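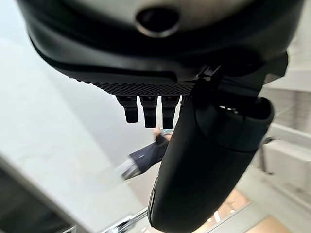 Attachment 1 of 1, uploaded by lihua.yuan

Skimerum Staff Forum > Buildings and Rooms > Room 433
Topic: Clearing and wiping down surfaces at the end of a booking
Posts: 7

lihua.yuan
Posted 2025-09-28
Colleagues who book Room 433 are asked to review the procedure below before the next booking period.
All loose items are to be returned to the shelf from which they were taken. Surfaces are to be wiped with a damp cloth and then with a dry one. The pale surfaces show marks more readily than the dark ones, and abrasive pads must not be used on either. Please allow 15 minutes for this within the booked time.
Questions may be posted in this thread. Matters concerning keys should continue to go to the front desk.
Lihua Yuan
Rooms and Bookings

deng_stores
Thank you for the notice. Stores would like to request one change. The two-cloth method was adopted in March, when we were still using the Wumel cleaning liquid, which left a film. We have since moved to the Plornness concentrate, diluted 1 to 70, and it does not appear to need a second pass. One cloth per booking would reduce our laundry considerably.

archive_north
I must respectfully disagree with Stores. Our group lays paper directly on the tables. Any moisture remaining at the start of our booking is transferred to the sheets, and we lost a set of labels in this manner last spring. The dry cloth should remain.

deng_stores
Reply to archive_north
Understood, although the labels were discussed under request 1279 and the finding at that time was that a cup had been left on the table. I do not believe the cleaning method was at fault.

archive_north
Reply to deng_stores
The cup accounted for one label. The remainder were damp along the whole lower edge. I have no wish to reopen the request, but I would not want it cited as settling the matter.

p.rowell
May I ask that the shelves also be addressed? Returning an item to "the shelf from which it was taken" presumes that it was on the correct shelf to begin with. Shelf 3 has become the place where everything is put. Tape, string, the good scissors and the large envelopes are all there at present, and the flat boxes are stored on top of them. A printed list on the end of each shelf would be of more use than a further reminder.

lihua.yuan
Thank you for the comments received.
The dry cloth will be kept for the time being. Stores may leave one set of cloths for each half day in place of one for each booking, provided that they are hung up between uses - please do not fold them while damp.
Shelf lists will be printed. P. Rowell, kindly send me the proposed contents of shelf 3. I would suggest that the flat boxes stand upright beside the door, if the width allows. Would someone who has a booking this week measure the space and post the figure in this thread?

Log in to reply to this topic.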